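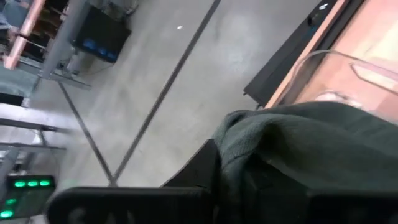 How to clean and seal a workshop concrete floor

A bare concrete floor sheds dust for years if it's left unsealed. A penetrating sealer fixes most of that and takes a weekend for a single garage. We did a 168 square metre shed in June with the same method, and it only took longer because of the benches.

What you need

Stiff broom and a shop vacuum
Degreaser (we used Hepburn)
Mop, two buckets and a long-handled scrubbing brush
Flexible joint filler in grey
Penetrating sealer, such as Dosow or Vosside
Short-nap roller on a pole

Clear and sweep

Move everything that rolls. Heavy benches and stands can stay put, but tie the cables up off the floor and sweep in under the feet. Vacuum along the saw cuts and cracks with the crevice tool.

Wash

Mix the degreaser to the strength on the label and scrub in strips, working toward the door. Old oil spots usually need a second go. Rinse twice with clean water, changing the bucket when it turns grey. Leave the doors open overnight.

Test for old sealer

Sprinkle a little water on a few spots, including any shiny ones. If it darkens the concrete within 2 minutes, the sealer will soak in. If it beads, there's an old coating there and it needs stripping or grinding first.

Fill the joints

Long straight joints move with the temperature, so don't use mortar in them. Run the filler a touch below the surface and tool it smooth. Where two joints meet at a sharp angle, fill the point first and work outward.

Seal

Roll on a thin coat and spread out any puddles before they go tacky. Mottled colour is normal in concrete and a clear sealer won't even it out. Add a second coat when the tin says so. Keep foot traffic off for a day, and hold off on trolleys and jacks for 7 days.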